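Who pays for the shirt? My project on sponsorship in small women's rugby clubs

Submitted 2020-04-20

Why I picked this

I've played on the wing (badly) since I was eleven, and the thing that always puzzled me was the front of our shirts. At my first club it said Folby, who sell guttering. At my second it didn't say anything, and the shirts were older than some of the players. So when we were told to choose a topic with money in it somewhere, I went for sponsorship, and I narrowed it to women's sides in amateur clubs so that I had some chance of finishing.

My question was: what do local firms think they're getting when they sponsor a women's team, and do the clubs think they're giving them the same thing?

I should say that I came into this with an opinion. I thought the firms were mean and the clubs were lovely. I've moved a bit on both counts.

What I did

I sent a short survey to players and supporters at two clubs, Prisstead and Drulorside, and got 60 replies. I'd hoped for more from Drulorside, but my link went out in the same message as the news about the season being stopped, so I can see why people had other things on their minds. After that I talked to people from nine firms, mostly on the phone. Two of them already sponsored a women's side, four sponsored a men's side only, and the rest had been asked at some point and said no.

I also read through the match programmes at Prisstead going back to September, and made a note of every time a sponsor was mentioned and where. It was slow going and I got very sidetracked by the raffle results.

What the clubs say they offer

Both clubs have a sheet they give to firms. The Prisstead one is the better of the two - it's a single page, it has prices on it, and it says what you get. The shirt front for the women's first team is £1235 for a season, which includes a board by the pitch and a table at the end of season dinner. Drulorside doesn't list a price for the women's shirt at all. It says "please ask", and when I did ask, I was told it usually gets thrown in with the men's.

That "thrown in" came up again and again. Three of the four firms with a men's deal told me they thought they might be on the women's shirts as well, but they weren't sure. One of them was! They'd been on the sleeve for two years and had never seen a photo of it. I found this quite sad and also quite useful, because it gave me the middle section of my report.

What the firms say they want

I expected them all to say "more customers", and a few did. But the owner of Navarrete, a café that has sponsored the Prisstead women for three seasons, said she'd never sold a single extra lunch because of it as far as she knew, and she didn't mind. She liked being thanked by name. She liked that players came in and said hello with their kit bags, and she had the team photo up next to the till. She also said she'd pay more if anyone asked her to, which I passed on to the club (with permission).

The firms who had said no gave much plainer reasons than I'd braced myself for. Mostly they'd been asked too late, after the year's money had gone. One had been sent the same letter twice with another firm's name at the top.

What the players think

Of the people who filled in the survey, 30 could name the current sponsor of their own women's side without looking it up. I honestly couldn't decide if that was good or bad. My tutor pointed out that I hadn't asked the same about the men's side, so I've got nothing to hold it up against, and that's a fair cop. If I did it again it would be the first question.

In the comments box people were far more interested in kit than in logos. Shorts that fit, mainly. Quite a few said they'd wear any name at all on the front if it meant shirts cut for women.
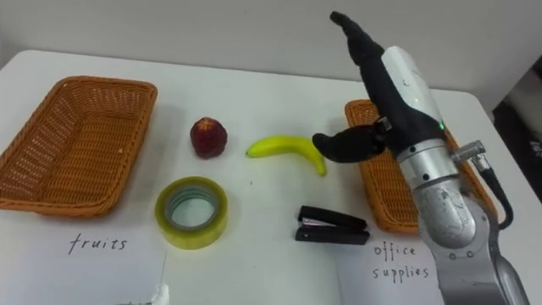
Page 9

Problems with the project

The biggest one is that two clubs is not many, and I play for one of them. I tried not to let that show, but people at Prisstead knew me and picked up the phone, and people at Drulorside didn't, so the report leans one way. I also lost the last home matches of the season, when I'd planned to stand by the gate and ask supporters in person. Phone calls were fine, but you don't get the grumbling you get at the side of a pitch.

My sorting of the programme mentions was a bit rough too. I started out with "thanks" and "advert" as my two groups and then kept finding things that were both, like the half-page from the café wishing the team luck before the cup tie. In the end I counted those as thanks.

What I'd tell a club

Put a price on the women's shirt and print it. Ask before the summer, and check the name at the top of the letter. Send every sponsor a photo of the kit being worn, with mud on it if possible. I've already sent the sleeve people theirs, and they've asked when the fixtures come out.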